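Clonudik Table — Project Report
Furniture and Small Spaces, studio section, final write up

What we were asked for

One table for a small project room. It had to be big enough for two people to work across, had to look warm (the client's word), and it had to sit in a corner with white wall panels already in place. Budget 600, all in, not counting shop time. We had to hand in a finished piece, not a model.

We named it Clonudik early on, after a typo in the shared folder, and it stuck.

Starting point

Looked at three tables already in the building. Notes from that:
Seminar room table: too shiny, you get the ceiling lights right in your eyes. Corners sharp.
Library long table: lovely top, far too heavy. Two people can't turn it.
The Kirnmont desk in the hallway: good rounded corners, top is printed foil and it's lifting at one edge. Grain repeats every foot or so, once you see it you can't stop.

So the list became: real veneer, straight grain, satin finish, rounded corners, light enough for two to carry. That's the whole brief really, everything after is trying to get there.

Veneer

Got samples from Kuderell and from Ouellet. Kuderell ones were nicer in the hand but the grain wandered, and next to the panels it looked busy. The wall has thin dark seams running straight up, so a top with swirls was fighting it. Ouellet straight grain looked calmer. Picked that. Warm brown, a bit darker than we wanted in the sample, fine once it was a full top.

12 leaves ordered, 2 spoiled. One cracked when we unrolled it cold from the van (let it sit overnight next time). One was cut the wrong way by us, no excuse.

Joining the leaves took longer then anything else. We taped on the face side, glued, pressed between two boards with every clamp in the shop. First pressing had a bubble near the middle. Slit it with a knife, glue in with a syringe, iron over paper, weight on top. You can find it if you run a fingernail over it. We left it.

Corners

Rounded corners sound easy. They aren't when the edge strip has to follow them. First strip snapped. Second one we soaked, bent around a can, clamped, left until morning, and it held. There is a small gap underneath on one of the back corners that we filled and stained. Doesn't show from standing height.

Template for the radius: we drew around a paint can lid, then a saucer, then a smaller saucer. The paint can was too round, made the whole thing look like a tray. Middle one won.

Finish

Three thin coats, satin. Sanded by hand between. The second coat went on in the afternoon with the shop door open and picked up dust, so sanded back and repeated. Test patches got coffee, water, marker and a hot mug. Coffee wiped off. Marker did not, not fully. The hot mug left a pale ring after 16 minutes, which faded by the next day but not all the way. Recomend coasters. We said this to the client and they laughed.

Fitting it to the room

Measured the corner twice and still got it slightly wrong — the wall turns a little where the last panel meets the next and it isn't a true right angle. With the table pushed flush along one side there was a wedge of gap on the other. Tried moving it so the gap was shared. Looked worse. In the end we set it at a slight angle, back corner up near the turning panel, and that's how it looks best from the door anyway.

The panels are bare and we argued for keeping them that way. Client wanted a shelf. We said wait a month and see. No shelf so far.

What people thought

Left a sheet on the door in July. Comments, tidied up:
"nice color, makes the room less like a clinic"
"does not wobble" (it did the first week, we shimmed a leg)
"shows dust"
"could be deeper"
The dust one is fair. Dark things leave marks less than we feared, and a small shadow under an object actually reads softer on satin than on the seminar table.

Costs

Veneer and edging were most of it. Core board was offcuts from the shop. Screws, glue, finish, paper, the syringe. We came in under 600 but only becuase the clamps were borrowed.

If we did it again

Order more leaves. Let them warm up. Check the corner with a bevel gauge before drawing anything. Press the top in one go with a proper caul. Dust cover over the work at night.
Also start the written log on day one — half of the dates in ours were filled in from memory.

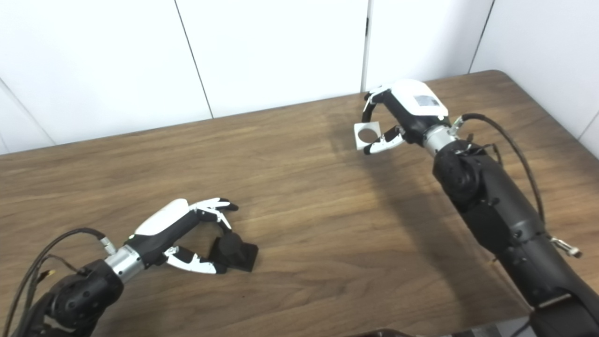
Care sheet is taped to the underside, left leg: dry cloth, no spray polish, coasters. Spare edge strip and the leftover veneer are rolled up in the studio rack, marked Clonudik, please don't use it for models.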